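4. Ink, card and the patience of makers

4.1 What the diaries recorded

Each of the 16 card makers in our study kept a diary of every card attempted, including those that went straight into the bin. The bin turned out to be our best informant. Rostami and Taheri had warned us in their pilot work that people who stamp for pleasure describe their finished cards at length and their failures in a single word, usually "smudged". We therefore asked for the failures to be posted to us, and they came, in padded envelopes, some with glitter. The glitter is still in the office carpet.

Smudging had a fairly dull explanation. Makers stamped an outline, admired it, and began colouring with a water-based brush pen while the outline ink was still wet. Those who used the Branen pigment pad were the worst affected, as pigment ink sits on top of the card and takes its time. The Tekard dye pad dried sooner but ran when a wet brush went over it, so that one maker's robin acquired what she called a beard.
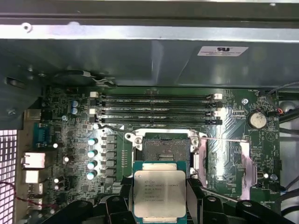 How long should an outline be left before colouring?

On smooth white card, our makers had the fewest spoiled outlines when they waited 10 minutes after stamping with pigment ink and 2 minutes after dye ink, although dye outlines still ran under a very wet brush.

Waiting, however, was unpopular. Diaries contained many entries of the type "left it ages", against which the kitchen timers we had issued recorded rather less than ages. Yupanqui has argued that hobby time stretches when there is nothing to hold, and we see no reason to disagree. Makers who cut their die shapes during the wait reported no boredom at all, and two of them forgot the card entirely until after supper.

4.2 Choice of card

We supplied three weights of card and asked makers to use them in any order. They used the heaviest first, then complained that it was gone. The lightest buckled under anything wetter than a pencil, and was mostly turned into gift tags or, in Gaete's household, shopping lists. Mousavi had predicted that a textured surface would be preferred for blossom and leaves. It was preferred for looking at. Once stamped, the hollows in the surface stayed bare and the petals came out speckled, which a few makers declared to be the effect they had wanted all along.

Layering raised a separate difficulty. A die-cut flower fixed with foam pads stands proud of the card, and a card with three such flowers no longer fits its envelope. We had bought 700 envelopes from Shokri before anybody mentioned this. Makers dealt with it by using wet glue on the lowest layer and keeping foam for the top flower only, a habit we have adopted in the instructions for the second round.
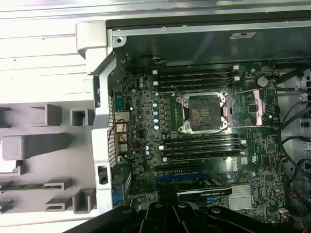 Figure 3. Open desktop workstation on its side, showing the motherboard and empty CPU socket.

4.3 Stamps and cleaning

Clear stamps were cleaned far less often than makers claimed. The Sisard set came back to us in April with traces of four different greens, on stamps their owner described as "wiped every time". A stained stamp prints perfectly well, so we did not count this as a fault. A stamp with dried ink in the fine lines does not, and most of the broken outlines in the posted failures matched a blocked line on the stamp itself. Pressing harder was the usual remedy and made matters worse, as the stamp spread and the outline doubled.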